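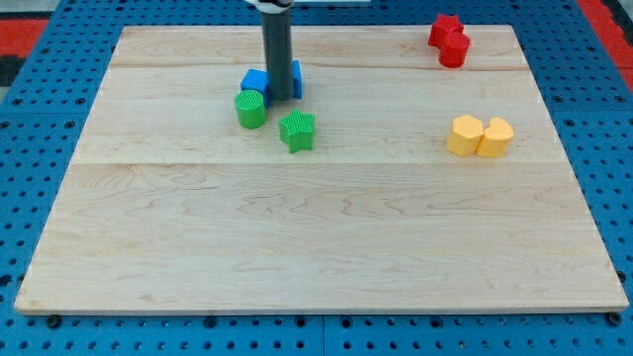 anjani_s
I'd still oil it. Bare maple marks the first time a child puts a damp block down, and you never get the ring out completely.

Qiuyue Shen
It's for blocks, not for chopping onions. Ours has been bare since January and it wipes down fine.

anjani_s
Wipes down, yes. Does it stay flat though? A board made up of planks can open at the joins if it dries out.

dokgate26
Mine did. Hairline gap, next to a radiator. I ran some glue in, clamped it overnight and sanded it back. Two coats of oil after that – no trouble so far.

Ximeng Feng
What oil? The Favance one I bought smelt for weeks and the green blocks picked up a sticky film.

dokgate26
Plain food-safe mineral oil. Thin coat, leave it twenty minutes, rub off everything you can. If it's sticky you left too much on.

Qiuyue Shen
Sticky is my point. Blocks slide nicely on bare wood. Put oil on and they drag.

anjani_s
Not if it's rubbed off properly. I'd worry more about dye coming off the blue ones. Cheap paint will stain pale wood, oiled or not.

Ximeng Feng
Has anyone got it out? I've a faint blue patch the size of a cube.

dokgate26
Fine paper, 240 or so, along the grain. Do the whole board or you'll see the patch.

Ximeng Feng
Right, will try it at the weekend and leave the oil off for now.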